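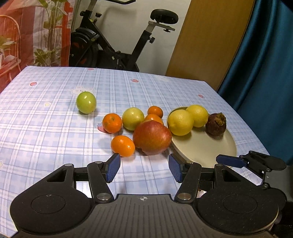 Home | Products | Support | Open tickets | Community

Ticket 3118: Soltis hand-held gripper, jaw width reading drifts on small fruit
Opened by: Bukola Idahosa, Venham
Assigned to: Finlay Lamont, Wultport support
Status: Solved, left open for comments

Bukola Idahosa, 28 Nov 2018
Hi all! First, I'm loving the Soltis. We're partway through our trial of the two-hand kit and I've had far more fun moving fruit onto a plate than a grown adult should. One snag, though. The jaw width reading on the left-hand unit creeps up during a long session. I close on a small orange citrus, let go, close on the same one again, and the log says it got 7 mm fatter. The big red apple reads fine every time, and so do the lemons. The right-hand unit is spot on with everything. Firmware is the one it shipped with. I've restarted twice and wiped the blue finger pads.

Finlay Lamont
Thanks Bukola, great report. Two quick things to try:
1. Open the jaws all the way, hold the zero button for 12 seconds, then close them with nothing between the pads.
2. Run 400 open and close cycles from the test menu and send me the log.
Are you working on a bare table or a cloth?

Bukola Idahosa
Plaid tablecloth, the one with the strawberries on it. Zeroing helped! It held for most of a session and then started creeping again. Log attached. The cycle test is so satisfying to watch, by the way.

Finlay Lamont
Got it. The cloth is fine, I only asked in case the pads were dragging on something rough. Your log shows the zero slipping a little on each full close, and only on the left arm. That smells like a pivot screw. Hideaki, did we see this on the August batch?

Hideaki Kinoshita
Yes, on a few. Take the 2.5 mm hex key from the lid of the case and snug the screw in the big silver pivot at the base of the left arm. A quarter turn, no more. If the arm feels stiff afterward, back it off a hair. Zero again when you're done.

Bukola Idahosa
That was it!! The screw moved a quarter turn with hardly any effort. Zeroed, reran all 400 cycles, and the line is flat. Then I did the citrus again and the readings match the right hand. I can't get over how light the squeeze can be on these things. Lilian Mollel wants a turn on the mangosteen next, so expect questions about grip on a hard, round shell.

Finlay Lamont
Lovely. For the mangosteen, use the soft profile and come in from the sides, clear of the woody cap. I'll add the pivot check to the setup sheet.

Alasdair Kerr
Same drift on my left unit here in Lennox, same fix. Mine took slightly less than a quarter turn. Thanks, both!

5 comments hidden | 12 found this helpful | Share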